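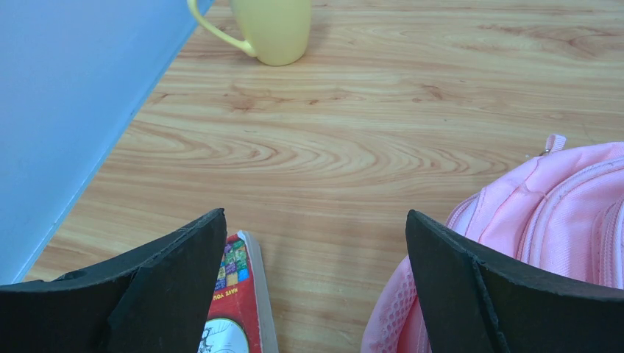

Equipment Review: Grokness Student Study Desk

Prepared for the Learning Spaces Unit by Tassanee Yensuk

Scope

The Grokness desk was assessed as a possible replacement for the fixed carrels on the library's upper level. Seven units were placed in the silent study area during November and used by enrolled students under normal conditions. A competing model, the Tresis Compact, was already in service on the same floor and provided a basis for comparison.

Assembly

Each desk arrived in a single carton. Fuad Tekleab of Facilities recorded an average assembly time of 17 minutes with two staff. The instructions are clear, although the labels on the left and right brackets are easily confused. One unit required a replacement bolt, which the supplier sent without charge.

Performance

The work surface is 800 mm deep and accommodates a laptop and an open textbook. Students rated overall comfort at 82 per cent, with the strongest comments relating to leg room. The grey edge trim marked readily and did not respond well to the standard cleaning product. Some movement was noted when the desk was leaned on at the front corner. The Tresis unit is steadier but considerably heavier to relocate.

Recommendation

The desk is suitable for individual study and is recommended for purchase, subject to the supplier offering a darker trim colour. It is not recommended for group rooms or the computer centre, where cable management would be inadequate.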